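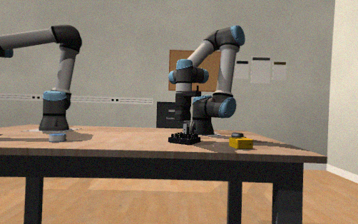 Guangming Meng asks whether the Fleltarex can be switched on as soon as it is out of the box. It can, but leave it empty and running for a full day before any eggs go in, so that the temperature has time to settle.

4.2 Setting the eggs

Choose clean, sound eggs of even size. The large tray takes 118 bantam eggs. Do not wash them.

1. Stand the incubator on a level surface in a room with a steady temperature, out of direct sunlight.

2. Fill the left-hand water channel with 900 ml of clean, lukewarm water. Leave the right-hand channel dry until hatching.

Note: In very dry weather the channel may need topping up every other day.

3. Let bought-in eggs rest with the pointed end down for 24 hours, longer if they have come by post.

4. Place the eggs in the tray with the pointed end down. Pencil the date and the breed on each one - ink can pass through the shell.
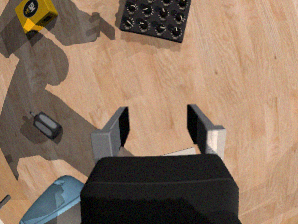
5. Close the lid and press SET. The fan starts after six seconds.

6. Turn the dial to the turning interval you want. We set Wan bantams to turn every hour and have had no trouble with them.

Caution: Do not lift the lid during the last three days. The damp air escapes and chicks can stick to the membrane.

4.3 Candling

Candle on the seventh day, in a dark room. Take out any clear eggs and any that smell. Keep each egg out of the incubator for no longer than a minute or two.

Replacement trays and channel plugs (part 29) are sold by the Zellside depot in Prestville. Ask for Jinlong Liao.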